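Uteck Haldane Hand Basket, Mesh Body, Blue

Item group: Baskets and counter handling
Supplied by: Uteck, Cestcombe depot
Status: Stock item

The Haldane is a hand basket for small grocery shops, order-picking counters and click-and-collect benches. It has a rectangular mesh body and two carrying handles that fold down along the top rim, so the opening stays clear during packing. 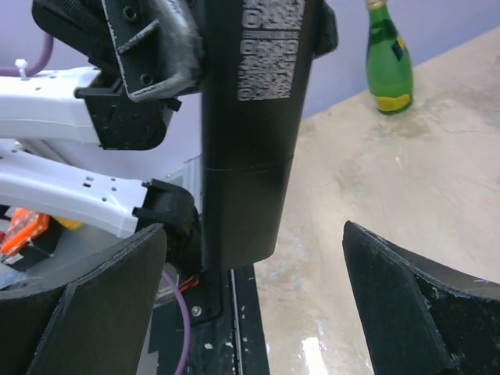
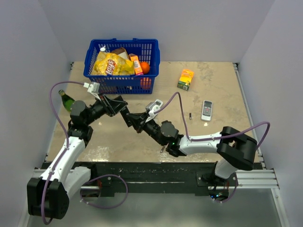 Construction

The body is molded in blue plastic with open mesh walls. Loose crumbs and grit fall through the mesh and the walls can be rinsed from either side. The rim is thicker than the walls and carries the handle pivots. Handles are a push fit and can be replaced without tools. Order handles in pairs; a left and a right are the same part.

The base is flat with short molded feet. It can be set down on a stone, laminate or steel counter. For sloping conveyor lanes, use the Haldane with the clip-on base pad (see Accessories).

Typical load

The basket is meant for mixed groceries of uneven height. In the view of the packed basket, a bag of potato chips lies on the left and bulges above the rim, with the top of a brown loaf behind it. A juice carton stands upright to the right of the chips, and an orange rests beside the carton near the right wall.

Packing notes

– Heavy cartons go in first, upright and against a wall.
– Round fruit goes low or into a corner, where the wall stops it from rolling.
– Bread and bagged snacks go in last. Light bags may project above the rim when the basket is carried by hand.
– Glass bottles should be carried in the Cavetti bottle insert or packed separately.
– Remove batteries, remotes and other small non-food items to a tray. Small cylindrical parts can work into the mesh.

Do not stack a filled basket on another filled basket. Nest empty baskets with the handles folded outward. Maximum nested stack on the floor is 8 baskets; use the wheeled stand for higher volumes.

Cleaning

Wash by hand or in a tray washer with a neutral detergent. Rinse and drain upside down. Avoid solvent cleaners and stiff wire brushes, which mark the plastic and dull the color. Printed store labels should be removed before machine washing – adhesive left on the rim will collect dirt and hold the handles off their stops.

Accessories

Cavetti bottle insert: two-cell divider, fits either end of the basket
Clip-on base pad: rubber, gray, sold singly
Replacement handle set: 2 handles per set
Label holder: clips to the short side, takes standard shelf tickets
Wheeled stand: for nested empty baskets, two fixed and two swivel casters

Ordering

Baskets are packed 5 to a carton. Mixed cartons are not available. Orders of 200 baskets or more ship on pallets from Cestcombe and need a delivery address with a loading bay or tail-lift access. Smaller orders go by parcel carrier. The weekly parcel cut-off is Wednesday at noon.

Quote the basket name and color on all orders for spare handles. Handles from the earlier solid-wall Haldane have a wider pivot and do not fit the mesh body.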